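Filed under: Workshop News, Tables and Storage

Trays on the tables, and what to do about the scuffs

24 Mar 2021

The change to the worktables at Clumthorpe is now finished. From this month each of the brown tables has one shallow metal tray on it, and small items go in the tray while they are out of their drawer. The plastic tubs we used before have gone to Wivthorpe, where they are being used for offcuts.

We tried the trays on two tables first, through the winter. The tubs were too deep for what we were putting in them. Small black parts in particular were hard to see at the bottom, and people tipped the whole tub out on the table to find one. A shallow tray with a raised rim keeps things from rolling off, and against grey metal a dark part shows up straight away.

Two kinds of tray were considered. The Swai tray has a low rim and a textured floor. The Kilau is a little bigger and has a smooth floor. The Kilau is easier to wipe, but light pieces slid about in it whenever the table was knocked. We chose the Swai for the tables and kept four of the Kilau trays for the cleaning bench, where the smooth floor is an advantage. The whole order, with new drawer labels, came to just under £700 and was paid from the equipment budget.

Please use the trays as follows.

Keep only what you are working with in the tray. One piece at a time is fine and is often the best way. If you need more than five pieces out together, fetch a second tray from the rack by the door and put it back afterwards.

The tray does not have to be square to the table. Several people have asked about this after seeing the tape marks on the two trial tables. The tape was there for the trial only and has been taken up. Put the tray at whatever angle suits the job, with room left on all sides for the work itself.

Empty the tray at the end of the session. Anything left in it overnight will be put in the lost parts box on the windowsill, and that box is sorted on Fridays.

Do not drag a tray across the table. Lift it. The underside has a folded edge which collects grit, and the grit marks the surface.

On the subject of marks, we have had a number of questions about the state of the tabletops. The lighter smudges can usually be taken off with a damp cloth and a drop of washing-up liquid, then a dry cloth. Scuffs are another matter. We tried a cream cleaner on one corner in the store room and it left a dull patch, so please don't use it. For now the scuffed areas will stay as they are. They do no harm to the work and a replacement top costs more than we want to spend this year.

We did look at covering the tables with rubber matting. It would protect the surface, but the samples curled at the edges and a tray would not sit flat on the joins. Wivthorpe has matting on its long bench and may be willing to lend us a piece if anyone has a job that needs it. Ask at the desk before you arrange anything.

Drawer labels have been redone at the same time. The old handwritten ones were fading. The new ones give the name of the part and the size, and the drawers now run in size order from left to right. If you find something in the wrong drawer, move it, and there is no need to report it.

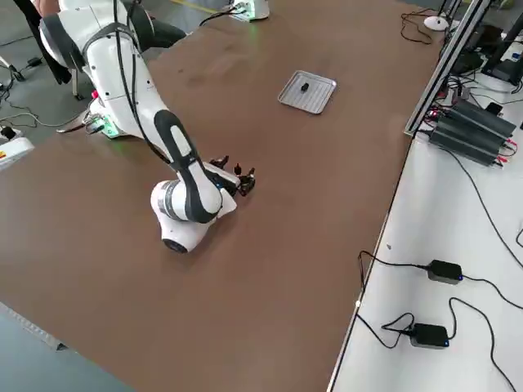 Spare trays are kept on the lower shelf of the rack, with the cleaning cloths above them. A bent tray should go to the desk and not back on the shelf, as the rims can usually be straightened. Wivthorpe will be deciding on trays of its own after Easter and would be glad of any comments before then.

3 comments | 11 shares

Contact the newsletter desk | © 2021 Clumthorpe Workshop | Back to top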